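Projet Flatine – Rapport d'avancement intermédiaire
Destinataire : direction des programmes, Fonds Dresier
Structure bénéficiaire : atelier Cormier
Période couverte : de janvier à avril

1. Objet du rapport

Le présent rapport rend compte de l'exécution du volet « démonstration et ouverture au public » du projet Flatine, conformément à l'article 5 de la convention de financement. Il complète la note technique remise en janvier, dont il ne reprend pas les éléments relatifs au développement logiciel.

2. Journée portes ouvertes d'avril

La journée s'est tenue dans les locaux de l'atelier Cormier, de 9 h 30 à 17 h. Elle a accueilli 636 visiteurs, répartis entre entreprises de la filière logistique, établissements d'enseignement professionnel et habitants de la commune. Les groupes scolaires ont été reçus le matin, sur inscription. L'après-midi était en accès libre, ce qui a entraîné une affluence marquée entre 14 h et 15 h 30 et une attente plus longue que prévu à l'entrée de la salle de projection.

Le programme comportait une présentation du projet, une visite de l'atelier et une démonstration de préhension en environnement simulé. Cette dernière constituait l'engagement principal pris auprès du Fonds pour le semestre. Elle a été donnée 16 fois au cours de la journée, à partir de la scène de référence développée avec la société Tiltach : un bras articulé posé sur un tapis carré, au milieu d'un sol de béton, avec un entrepôt en arrière-plan. 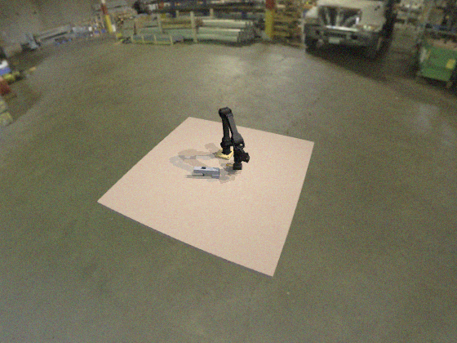 Le choix d'un poste de travail dépouillé répond à une demande exprimée par les enseignants lors de la réunion préparatoire. Un seul bloc à saisir permet de commenter séparément l'approche, l'orientation de la pince et la fermeture des doigts. Le décor d'entrepôt a été conservé afin que les entreprises puissent rapporter l'exercice à leurs propres installations. Les questions ont porté en majorité sur le passage de la simulation au matériel réel, et sur le temps de réglage à prévoir pour un nouvel objet.

3. Ateliers encadrés

En marge des démonstrations, 32 élèves ont participé à un atelier de deux heures consacré à la programmation d'une trajectoire simple. Chaque binôme disposait d'un poste informatique et d'un livret d'exercices. Deux postes ont dû être redémarrés en cours de séance à la suite d'une erreur de licence – incident signalé à Tiltach et corrigé depuis. Les enseignants ont demandé que le livret leur soit transmis dans une version modifiable. L'envoi sera effectué après relecture.

4. Avancement technique associé

La préparation de la journée a conduit à achever la première campagne d'essais en simulation, soit 2 978 exécutions enregistrées sur l'ensemble de la période. Les journaux sont archivés et peuvent être consultés par le Fonds sur simple demande. Leur exploitation détaillée figurera dans le rapport final. À ce stade, nous relevons que les échecs se concentrent sur les positions du bloc les plus éloignées de l'embase, point sur lequel une révision de la planification de trajectoire est engagée.

5. Exécution budgétaire et écarts

Les dépenses d'accueil et de signalétique sont restées dans l'enveloppe prévue. La location de matériel de projection a dépassé la ligne correspondante, l'écran initialement retenu étant insuffisant pour la salle. Le dépassement est compensé par une économie sur les frais d'impression et n'appelle pas d'avenant.

6. Suites prévues

Une seconde présentation, réservée aux entreprises, est envisagée à l'automne. Elle intégrerait des blocs de plusieurs formats et un temps d'échange plus long. Nous sollicitons l'accord du Fonds sur ce format avant la fin du mois de juin, afin de pouvoir réserver la salle et confirmer la participation de Tiltach. Le relevé des dépenses et la synthèse des questionnaires de visite sont joints en annexe.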